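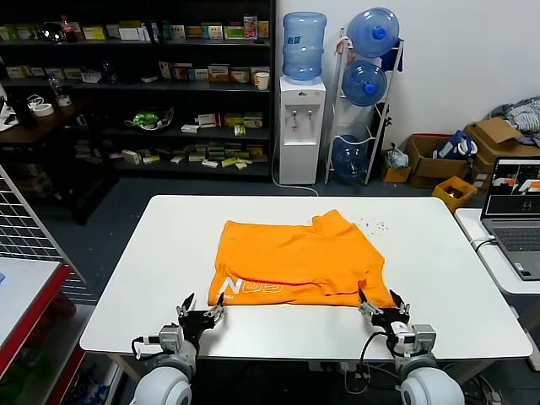 ## 1/

OK, laundry thread. I moved to Flekwood in October and since then I've been doing every single load at a coin laundry, and I have OPINIONS now. Mute me if you have a washer at home and no feelings about it.

## 2/

First, the background. My old place in Fekthorpe had a washer and dryer in the basement, shared by the whole building, and I complained about them constantly. The dryer ate a sock a week. I would like to formally apologize to that dryer.

## 3/

The new apartment has hookups but no machines. The landlord said "plenty of folks just use the place on Powell." So I use the place on Powell. It's four blocks away, which sounds like nothing until you're carrying wet towels home in the rain because the dryers were all full.

## 4/

(I did that once. Never again. My shoulder hurt for days and the towels still smelled weird after.)

## 5/

Biggest lesson so far: go early. I mean really early. If I walk in right when they unlock the door I get the big front loaders by the window and I'm home before I've even thought about breakfast. Go after lunch and you're standing there hugging your bag, pretending you're not watching somebody else's spin cycle.

## 6/

Second lesson: bring your own soap!! The vending machine stuff costs way too much and comes in a box so tiny it's basically a sample. I pour mine into an old jam jar and wrap the jar in a dishcloth so it doesn't clank.

## 7/

Third: T-shirts go inside out, always. I have a whole stack of old printed ones I love way too much (5K shirts, a bowling league, the bright orange kind you can spot from across a parking lot) and the hot dryers were cracking the letters right off them. Inside out, cold water, low heat. Takes longer, costs me another few quarters, worth it.

## 8/

And I fold there now. I used to be a "dump it on the bed and deal with it later" person, and later meant moving the pile to the chair at bedtime and back to the bed in the morning. Folding while it's still warm is so much nicer. Pants first, then towels, shirts last, socks get thrown in loose. I do not match socks in public.

## 9/

Give the folding surface a quick wipe before you put clean stuff on it, wherever you fold. I keep a rag in the side pocket of my bag just for this. People eat chips near laundry. I have been one of those people.

## 10/

Now the money part, because a few of you asked when I griped about this last month. I started keeping every receipt and writing down the quarters, and I just added it all up. Since the move: $584. Five hundred eighty-four dollars!! For clean pants!

## 11/

In fairness, that includes the time I washed the giant comforter twice because I left a pen in the bag. And the drying, which is where they really get you. The washers have a posted price. The dryers just sort of nibble at you a quarter at a time.

## 12/

So then I went and priced machines. The plain little washer at Sonavmont was $700 and the matching dryer was $763, and that's before delivery or whatever they charge you for the hose. I stood in the aisle opening and closing the lid like I was buying a car.

## 13/

I could do it. I've got some put away. But my lease is up before too long, and I don't love the idea of hauling a washer down two flights of stairs if I end up moving again. Has anyone here moved one? Like, physically? Did you keep all your toes?

## 14/

Somebody's going to say "get one of those little portable ones you hook to the sink." I looked at those too! My kitchen faucet is some odd size, the adapter I bought doesn't fit, and it's been sitting in the drawer with the takeout forks ever since. If you know a good used one that comes with different adapters, tell me.

## 15/

Things I like about the laundry, so I'm not just whining: the big tables, the window, the radio that only plays songs from when I was in middle school. I get through a library book every couple of trips. At home I'd just be on my phone. (I'm on my phone right now, yes, I know.)

## 16/

Things I do not like: the change machine that spits back any bill with a soft corner. The one cart with the bad wheel, which I get every single time. People who leave a finished load sitting for an hour and then give you a LOOK when you've moved it.

## 17/

Which brings me to my question for the group. How long do you wait before you take a stranger's stuff out of a washer? I give it ten minutes and then I move it, neatly, to a cart. My sister says ten is rude. I say thirty is a hostage situation.

## 18/

Anyway, replies are open. I want your wait times, your stain tricks (there's a salad dressing spot on my good gray pants that has made it through three washes) and your stories about moving appliances up or down stairs. I'll check back tonight after I put the sheets on the bed.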